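Print this page | E-mail this page

Section 4. Comparing two grippers in the simulator

This section shows how to compare a new gripper with your old one before you buy or mount anything. We use the pen cup task from the Furkero scene pack. The arm stays the same in both runs and only the gripper model is changed.

4.1 Before you start

1. Open Stikik and load the scene "Pen cup, white table".
2. In the menu Tool, choose the two-finger gripper. Write down the name of the profile, you will need it in 4.3.
3. Set the random seed to 3616. Both grippers must use the same seed, otherwise the results can not be compared.
4. Set the gripper opening to 90 percent and the closing speed to 20 percent.

Note: The Tannous controller keeps the opening value from the last session. Please check it each time.

4.2 Checking the approach

1. Move the arm until the fingertips are over the mouth of the mesh cup.
2. Pause the simulation.
3. Look from the side view and check the distance between the fingers and the rim.
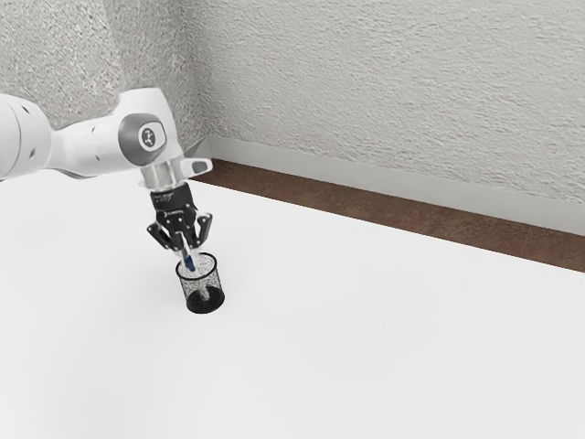 Musell wrote to us after the first edition that the side view alone gave them a wrong idea of this distance, and that they now pause a second time and turn on the wrist view before they let the arm go lower. They also asked that we put the opening value in the log file. It is now in the log, in the second column.

4. Turn on the wrist view with the key W. Compare it with the side view at the same pause.
5. If a finger touches the rim, raise the arm and correct the approach angle in small steps.

Caution: Do not change the angle while the simulation runs. The contact solver may jump, and the run must be repeated.

4.3 Changing the gripper

1. Save the log of the first run.
2. Choose the second gripper profile. Leave the arm, the cameras and the seed as they are.
3. Enter the new tool length. A wrong tool length is the most common reason for a bad comparison.
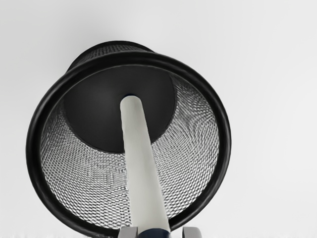
4. Repeat all steps of 4.2 and save the second log under a different name.
5. Open both logs in the window Compare and read the lines "finger contact" and "rim contact" first.

Note: The mesh wall of the cup needs much computing time. On a slow computer you can choose the simple contact shape, but then choose it for both runs.

Last change to this section: 6th April

Print this page | E-mail this page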